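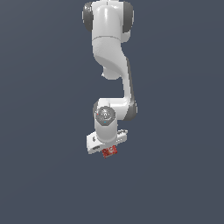
What was our marketing plan for the Kokholm assay kit? Ninety postcards, 10 phone calls and one very good poster, and oh, I loved that poster!

I'd drawn it on the night train to Plerarstead, with a heron standing in a test tube. My boss wanted a chart. The printer wanted 900 copies or none.

"Fine, 900," I said, and hung the first one in the lobby at Cundside myself.

By lunch 3 labs had called. Two asked for the price. The third wanted to know if the heron came in blue, and I was already reaching for my pencils.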